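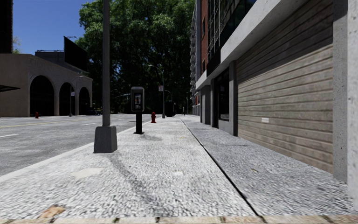
6.3 Replaying a "path lost" stop

When a Veltura sidewalk robot stops for no clear reason, replay the run in the simulator before you send it out again. It's quick, and you'll learn heaps!

1. Open the Anside block and load your fault log.
2. Set playback to 3 frames per second and press Run.
3. Pause while the lamp post and payphone are both in view.
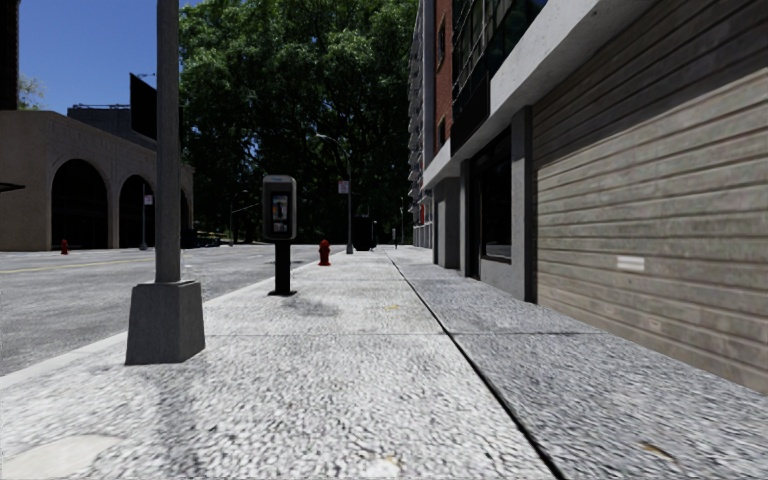 Figure 6-2. Camera view with lamp post and payphone near the curb.

4. Turn on the obstacle layer. Each post should carry its own marker. If two have merged, lower the merge setting one notch and replay. 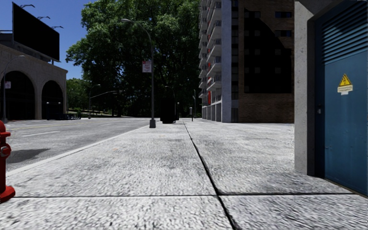
False stops mostly start with the ground filter, so check that next. It can mistake a flat mark for something solid. Good places to test it are the long dark joint and the faint orange spots on the paving — neither should get a marker. The red hydrant at the left must keep one.

CAUTION: Never clear a false stop by turning the ground filter off. The robot may then miss a real curb.

5. Move to the plaza and check the distance reading along the concrete wall. Error 700 means the side sensor has dropped out.

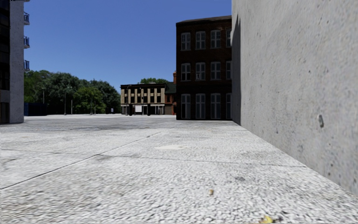 6. Save the replay and send it to Aba Arthur at Businura before Friday's update.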